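**Sat 10 March**

Flaner opened its workshop to visitors this weekend, and the line for the remote-control station went out the door and partway down the stairs. The attraction was a snack table. Two robot arms, a tray, a heap of things to eat, and a seat where anyone over 15 could take the controls and show the arms how to put an order together.

The exercise is called Cestance, and it has been running at Flaner since February. A person sits down, takes hold of a pair of small hand controllers, and the big arms copy what the hands do. Reach, and the arm reaches. Squeeze, and the gripper closes. Every run is recorded, the motion together with the video, and the recordings are what the software learns from. No one writes out the steps for lifting a bottle out of a rack. Somebody just does it, and then does it again from a slightly different angle, and then somebody else has a go!

Uliana Dovhaniuk, who leads the project, spent most of the morning crouched next to nervous first-timers, telling them to slow down. "Your first bottle will feel terrible," she told one of them. "Keep it in the set anyway. I want to see how you fix it." She is especially fond of runs where the operator misses, backs off and tries again, and she has asked her team to stop throwing those away (they used to delete them, to her great regret).

The team has 2,000 recorded runs so far and would like plenty more before summer. Orders are read out from a card: a cola and a bag of peanuts, say, or a piece of cake and a yogurt. The operator then has to get everything onto the cream tray in the middle, and the cake is the one people groan at. It is soft, it sits low in a basket, and a gripper with two hard fingers has no feel for sponge.
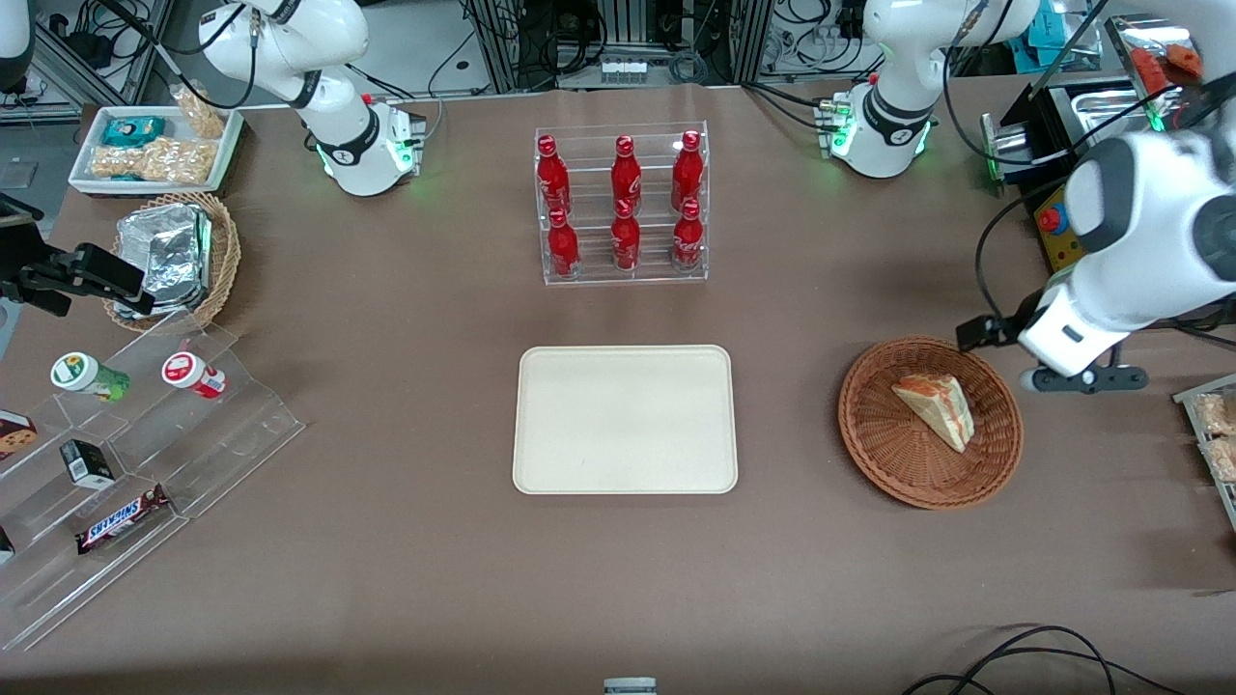 Severyn Hladun thought the hardest part was trusting his own eyes. He had expected to fight with the controllers, he said, and instead kept misjudging how far down the fingers were, so that for the first few minutes he was closing them on air. By his third order he had stopped looking at his hands altogether, and he went straight back to the end of the line for another turn.

Plenty of others did the same. Visitors got through 40 orders before lunch, and the quickest operators tended to be the ones who took their time over the approach and lined up the wrist before going in. Halyna Marchuk, on the engineering side, was delighted by how different the runs looked. Left to themselves, staff members all pick up a bottle the same way, by the same part, at the same speed. The public does nothing of the kind. One woman used the left arm for everything. A teenager worked both arms at once and very nearly made it look easy.

That variety matters for what comes next. Later this spring the team plans to let the arms try orders by themselves, with a person at the controls ready to step in. Whenever the software gets stuck, the operator takes over, finishes the move and hands it back, and the correction goes into the next round of training. Marchuk expects the bottles to go well and is making no promises at all about the cake.

Flaner will hold 2 more open sessions at the Saliba Street workshop. Places are free and no experience is needed, though long sleeves should be rolled up before sitting down. Sign-up sheets are at the front desk, and anyone who came this weekend is welcome to come again.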